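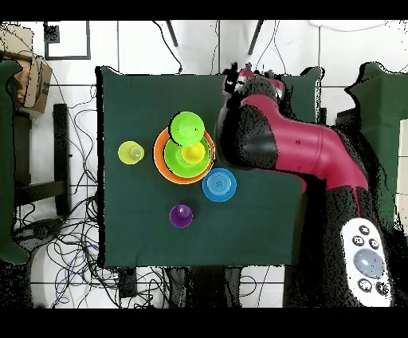

Figure 3. Overhead view during the nested condition, with a green bowl inside the orange bowl and further cups on the cloth around it.

3.2 Collection of demonstrations

All demonstrations used in this study were gathered at the Lenholm site in September. The task family, which we call Ullo, consists of short tabletop actions with plastic bowls and cups: placing one item inside another, taking a nested item out, and moving an item to a clear part of the cloth. The items were chosen for their plain shapes and strong colours, so that an instruction such as "put the purple cup in the orange bowl" could be given in few words and understood without training. The same table and dark green cloth were used throughout.

Each demonstration began with a layout drawn up in advance by a script. The operator set out the items by hand to match the layout, allowing small errors in position, and then read the instruction aloud before starting the arm. Layouts in which one item rested inside another were drawn more often than chance would give, as earlier trials had shown that the learned policy did poorly on them. Figure 3 is taken from this part of the collection. A cup lying across the rim of a bowl, as at its upper left, hides part of what is beneath it from the overhead camera and makes the choice of grasp harder.

A second, fixed camera recorded the table from a lower angle. This view carries most of the information on height, which is hard to judge from above when the rims of two bowls lie close together.
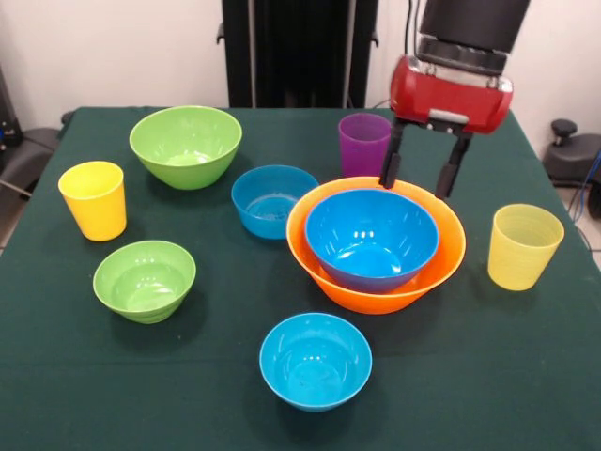 Figure 4. Fixed-camera view. The open gripper is above the back of the orange bowl, in which a blue bowl rests at a slight tilt.

Grasps on nested pairs were the main source of disagreement between operators. Some preferred to approach the rim furthest from the fixed camera, while others worked from whichever side was least crowded. We did not impose a rule. Both habits are present in the data, and the operator code stored with each demonstration allows them to be separated. A tilted inner bowl, as in Figure 4, was accepted as a valid starting state provided that it did not touch the cloth.

Recordings were cut into single actions using a marking tool written by Uçar. A reviewer then watched each action from both views and gave it one of three labels: complete, complete with correction, or failed. Actions with a correction, such as a second attempt at a grasp, were kept in the training set. Failed actions were stored apart and were not used for training in the work reported here. After review, the collection held 1086 actions, of which 700 were drawn at random for the main training set. The remainder served for validation and for the tests on data size given in Section 5. 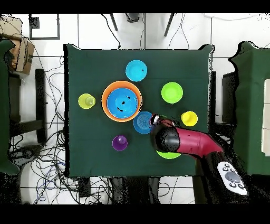
Figure 5. Overhead view of a spread layout. Most items are separated by open cloth; the gripper is just above the blue plate.

Spread layouts, of the kind shown in Figure 5, were included so that the policy would also meet tables where the named item could be reached freely. They contain their own difficulty. The arm itself covers part of the table in the overhead view, and a dish beneath it may be reduced to a thin strip of colour. Reviewers were asked to mark any action in which the named item was hidden in this way for more than 25 frames. These actions were retained, and their marks are included with the released data.

Depth readings from the overhead camera were noisy along the edges of objects, above all near the arm. No filling or smoothing was applied at the time of recording. The effect of cleaning these readings before training is examined in Section 5.2.

Acknowledgements

The authors thank Davina Crichton for the design of the layout script and for her part in the review of recordings. The bowls and cups were supplied by Gelico, which had no role in the design of the study.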